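README - hand-held gripper kit, Cerkside floor
Setup, daily care and small repairs

Hi! If you are reading this you have probably just been handed a backpack and a pair of grippers and told to "look at the README." Good. I'm Esko Lehtinen, I look after the kit, and I wrote most of this in August after answering the same questions over and over. Wanpen Noiphan added the bits about cables, and she knows more than I do, so if we disagree, go with Wanpen.

What this covers: the grippers, the marker cubes, the backpack rigs and the charging bench. The recording software has its own notes in the Cludico folder and I'm not touching those.

Before you pick anything up

Check the charge first. I want every pack above 30 percent before it leaves the bench, and 100 if you are starting in the morning. A pack that dies halfway through a take costs you the whole take, and yes, I have done this - twice in one afternoon, with visitors.

Next, squeeze each trigger slowly, all the way, and let it go. You're feeling for grit. The fingers should close evenly and come back on their own. If one side lags, blow out the pivot with the hand pump and try again. Please don't oil it! Botond Kozma oiled one in his first week and we were wiping dust paste out of it for days.

The grip padding wears out faster than anything else on the tool. Run a thumb over it. If it feels slick, or a corner is lifting, swap it. Spare pads are in the Braltovard drawer (the drawer is just called that, it's what the label says). Peel the old one, clean with the wipes, press the new one down and leave it under the small clamp for 20 minutes.

Working at the tub

Most of our takes this season are bathroom tasks: pick up a bottle, put it back, wipe the rim, that kind of thing.
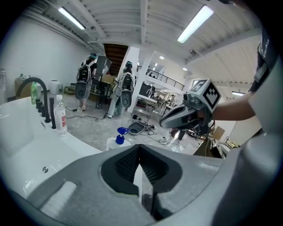
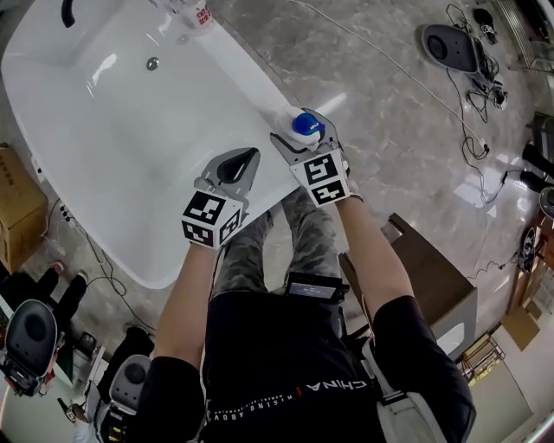 The marker cubes are the part I fuss over the most, and they deserve it. Tracking gets its idea of where your hand is from those printed squares, so a scratched face or a cube that has shifted in its mount means drift, and drift means somebody (me) throws the take away. Each gripper carries its own cube, and when you lean over the tub with one in each hand and close the right one on a little blue-capped bottle at the rim, the way it's being done in the second picture, it is very easy to knock a cube on the edge. So keep your wrists up. If you do bump one, stop, say so, and wiggle the cube with a fingertip. Any play at all and it goes back to the bench.

To reseat a cube: back out the 2 small screws, lift it straight off, clean the seat, put it back the same way round and tighten until it just stops. Then run the alignment check. Young-sook Do wrote the check and it's quick, so there is no excuse for skipping it. If it fails, reseat once more. If it fails again, put red tape on the tool and leave me a note.

Don't clean the cube faces with bathroom spray. It takes the print off. Dry cloth only.

Cables

Wanpen's section, lightly edited by me.

Cables on the floor are the main way people get hurt and the main way connectors die. Walk your route before you put the backpack on. Push loops toward the wall, and never pull a plug out by the cord. When you take the rig off, set it down first and unplug second - doing it the other way round bends the pins, and those are a pain to replace.

If a connector feels loose, don't tape it. Bring it over and we will fit a new one.

End of the day

Wipe the grippers down, fingers closed, and lay them on the bench with the cube facing up. Packs go on charge. Write anything odd in the log, even if it seems silly. "Left one clicks" is a perfectly fine entry and has saved us a broken spring before.

Known problems

- One of the older grippers closes a touch late. It has yellow tape on it. Fine for practice, please don't record with it.
- Shoulder straps slip on smaller people. Nipon Paisan made a clip that fixes it (we call it the Paisan, he hates that). Ask him for one.
- The alignment check sometimes hangs if the packs were plugged in after the software started. Close it, restart, carry on.
- The hand pump goes missing. If you have it, bring it back!

Questions go to me or Wanpen, and if we are both out, Young-sook can get you through most of it. Changes to this file are welcome, just put your name next to what you changed.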